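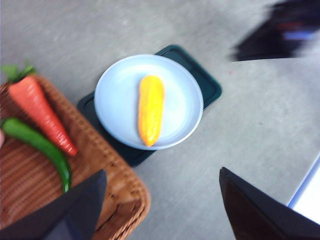
Socorro Cuadros has run the cooking table at the Gallar community center for long enough to have opinions about trays. She sets up the same way each time, on a plain gray tabletop. A white round plate goes on a dark green tray, and a woven basket for the vegetables sits next to it, with a carrot in it more often than not. "The tray is the place where you serve," she says. "The basket is the place where you shop. If you keep those two apart, the children work out the rest."

The cooking table is one of six play tables at Gallar, and it is the one with a waiting list. Families with children between two and five can book a morning. Cuadros worked in a school cafeteria before this, and she says the job is less different than people think.

"In the cafeteria I had 300 trays to get through before one o'clock," she says. "I know what a tray does for a kid. It gives him an edge. Without it the plate goes for a walk across the table and the food goes on the floor."

She is particular about the trays having a rim. The first set she bought was flat, and she gave it away within a month. She also prefers a dark color under a light plate. A two-year-old aiming a piece of food at a plate does better when the plate stands out, she says, and a dark tray around it helps with that. She has not read this anywhere. She noticed it when the center ran out of green trays one spring and had to use white ones.

"White plate on a white tray, and half of them missed," she says. "So I went back to green."

The baskets took longer to get right. She began with plastic bins, the deep kind with a lid, and the children tipped them over to see what was at the bottom. Now she uses shallow ones, so that everything in them can be seen and picked up with one hand. She likes wicker for the sound, or the lack of it. "Twelve children dropping things in plastic bins is a noise you take home with you," she says.

Wicker has its problems. It sheds, and it can't go in the dishwasher. Graciela Navarrete, who handles supplies for the center, would be happy to see it go. "I clean those baskets with a toothbrush," Navarrete says. "Socorro has never once offered to do it." Cuadros, asked about this, says it is true.

They agree on how much food to put out, and that is very little. A new child gets one thing on the plate and one or two in the basket. Cuadros says most parents do the opposite at home. They buy the big set, pour it out on the rug, and are surprised when the child throws it.

"You put out forty pieces, that isn't cooking, that's a pile," she says. "Put one thing on a plate and they look at it. They'll pick it up, turn it over, tell you what it is. Sometimes they're wrong and that's fine. I had a girl who called everything long a banana for most of a year."

She doesn't correct them right away. If a child calls the carrot a banana, she asks what color it is and waits. If that goes nowhere, she says "I'd like the carrot, please" and holds out her hand. She says the asking works better than the telling, though it is slower, and she has had to train herself not to jump in. Her sister-in-law, who sat in on a few mornings, told her she was too quiet. Cuadros thinks she was about right.

A normal morning has three parts, and she keeps them in the same order. The child chooses something from the basket. The child puts it on the plate. Then the child carries the tray to whoever is eating, usually a parent on a low chair. The carrying is the part the parents worry about and the part Cuadros cares about most.

"They want to help. They put a hand under," she says. "I tell them, sit down, you're the customer. If it falls, it's a plate. We have other plates."

After the meal comes the clearing up, which takes as long as the game did. Plates are stacked, trays are wiped, and the vegetables go back in the basket. Cuadros does not sort them by type. She tried it, with a picture label for each kind, and found that she was the only one doing the sorting. All that matters to her now is that nothing is left on the floor when the next family comes in.

The center replaces pieces once a year, in May. Navarrete keeps the list, and last year it came to 22 items, most of them chewed. The small round things disappear first. The long ones last, and Cuadros thinks that is because they don't fit in a pocket.

Asked what she would tell a family setting up something like this at home, she says to start with what is in the kitchen. A real plate is fine if it isn't a good one. Any tray will do if it has a rim. A bread basket will hold all the vegetables a small child needs.

"And put it away at night," she says — "all of it, up on a shelf. In the morning they'll ask you for it."

Bookings for the spring mornings are taken at the front desk. Cuadros asks that families come ten minutes early and leave their own toys in the car.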